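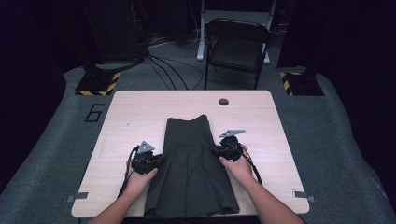 Falda plisada gris oscuro, estirada sobre la mesa con la cinturilla hacia el fondo, y una pinza de mano a cada lado.

Inicio | Preguntas | Etiquetas | Usuarios | Sin responder | Entrar

¿Por qué mi política aprende a doblar camisetas y se rinde ante una falda plisada?

Etiquetas: manipulación-bimanual, aprendizaje-por-imitación, tela, pinzas-de-mano

Publicado el 4 de abril de 2026 por tornillo_pasado

Llevo una temporada grabando demostraciones con pinzas de mano, dos, una por mano, cada una con su placa de marcador encima para seguir la pose. El proyecto se llama Cunangate y sobre el papel es sencillo: una persona dobla ropa en la mesa, registramos trayectorias y apertura de las mordazas, entrenamos, y el robot dobla ropa. Con camisetas, la cosa fue tan bien que cometí la imprudencia de enseñárselo a gente.

Luego llegó la falda. Tengo 290 demostraciones de camisetas y paños, y 49 de falda plisada, todas con el mismo protocolo: prenda estirada, cinturilla hacia el fondo, primer pliegue de lado a lado, segundo pliegue de abajo arriba. Entrené con todo mezclado. En la evaluación, las camisetas siguen saliendo. Con la falda, el robot agarra el bajo por donde le parece, levanta una tabla sola como quien pasa página y se queda ahí, suspendido, reflexionando.

Datos que quizá sirvan:

- Observación: imágenes de muñeca más la pose relativa entre las dos pinzas.
- Acción: trozos de 16 pasos, nada exótico.
- La falda es gris oscuro y las pinzas, negras. Ya sé lo que vais a decir.
- El bajo sobresale un poco del borde cercano de la mesa. La mesa es la que hay.

He leído el informe de Masanja, donde afirman que con prendas estructuradas basta con subir el número de demostraciones. Antes de pasarme otro mes doblando la misma falda (ya la doblo dormido, y mejor que mi propia ropa), ¿es un problema de cantidad, de percepción o de cómo estoy demostrando?

3 comentarios
-- ¿La doblas siempre tú? (bobina_suelta)
-- Casi siempre. Somos dos, y el otro tiene la virtud de estar ocupado. (tornillo_pasado)
-- Pues empieza a sospechar. (bobina_suelta)

Ordenar por: votos

bobina_suelta
Aceptada

De cómo demuestras, sobre todo. Lo de la cantidad ayuda, pero ayuda como ayuda el dinero: sin decirte en qué gastarlo.

Una camiseta tiene pocas maneras razonables de cogerla: hombro, bajo, y poco más. Si cierras la mordaza un centímetro más allá, la tela te perdona. En una falda plisada, la mitad inferior es una fila de bordes que a la cámara de muñeca le parecen todos iguales. En una demostración coges una tabla, en la siguiente coges dos, en la otra pillas la tabla y el aire de al lado, y como eres humano corriges sin enterarte. La política ve tres agarres distintos ante la misma imagen y hace lo que puede, que suele ser quedarse entre medias. Esa pausa reflexiva que describes me suena muchísimo.

A nosotros nos pasó en Clelham con un delantal de volantes. Lo que acabó funcionando:

Primero, fijar el punto de agarre. Escribimos una norma tonta: la mordaza entra por la esquina del bajo, desde fuera, y pilla todas las capas que haya en esa esquina. Cada demostración que no la cumplía se tiraba. Dolió. De 526 grabaciones nos quedamos con bastantes menos y el resultado mejoró con el mismo entrenamiento, sin tocar la red.

Segundo, empezar siempre con las dos pinzas a los lados de la prenda, abiertas y sin tocarla. Si la grabación arranca con una mano ya encima, la política aprende que la aproximación es cosa de otro.

Tercero, dejar los errores con su corrección, pero pocos y a propósito. Sueltas una tabla, la recuperas, sigues. Nosotros metimos 9 por sesión. Sin ellas, en cuanto se escapa una capa el robot está en territorio desconocido y se comporta como yo en una fiesta.

Del bajo que sobresale: yo lo metería hacia dentro en parte de las tomas. Si siempre cuelga por el mismo sitio, puede que tu robot haya aprendido a agarrar «lo que cuelga» y no la esquina. Se comprueba fácil: evalúa con la falda un palmo más al fondo. Si se desmorona, ya lo sabes.

Y mira la sincronía entre pinzas. En el pliegue de lado a lado, una mano suele salir antes que la otra, y con los trozos de acción que usas un desfase pequeño se convierte en un tirón.

2 comentarios
-- Falda un palmo más al fondo: ha ido a agarrar el borde de la mesa. Con mucha decisión, eso sí. Acepto la respuesta y me voy a borrar datos. (tornillo_pasado)
-- Mis condolencias a los datos. (bobina_suelta)

mordaza_triste

Discrepo un poco con lo de arriba, o por lo menos con el orden. Yo miraría antes la percepción. Tela oscura, mordazas oscuras y pliegues que solo se distinguen por la sombra: en cuanto la exposición automática se pone creativa, las tablas desaparecen y la falda pasa a ser un trapecio liso. Saca diez imágenes de muñeca del momento del agarre y mira si TÚ sabes decir dónde acaba una tabla y empieza la otra. Si no lo sabes tú, pedírselo a la red es de mala educación.

Bloquea la exposición, pon una luz rasante desde un lado y repite unas cuantas tomas. Con suerte te ahorras tirar medio conjunto.

También revisaría el seguimiento de los marcadores. Cuando giras la muñeca hacia fuera para meter la mordaza bajo la tela, la placa se inclina, y según dónde tengas la cámara la pose empieza a temblar justo en el instante que importa. Dibuja la trayectoria de una sola demostración con la pinza más inclinada. Si parece un sismograma, parte de tus agarres «raros» ni siquiera ocurrieron.

Sobre el informe de Masanja: fíjate en qué llaman «prenda estructurada». Yo lo leí entero esperando tablas y eran toallas con cenefa.

pepinillo_servo

Plancha la falda. En serio, a mí me funcionó. Tampoco sé por qué.

1 comentario
-- La he planchado. Ahora falla con mejor aspecto. (tornillo_pasado)

Preguntas relacionadas
Cómo segmentar una demostración larga de doblado sin volverse loco
Deriva de la pose en marcadores planos con giros de muñeca
¿Mezclar paños y camisetas perjudica la generalización?
Clorkby: alguien ha conseguido reproducir los resultados con calcetines
Los cables de las pinzas se enganchan con la prenda: soluciones que no sean cinta adhesiva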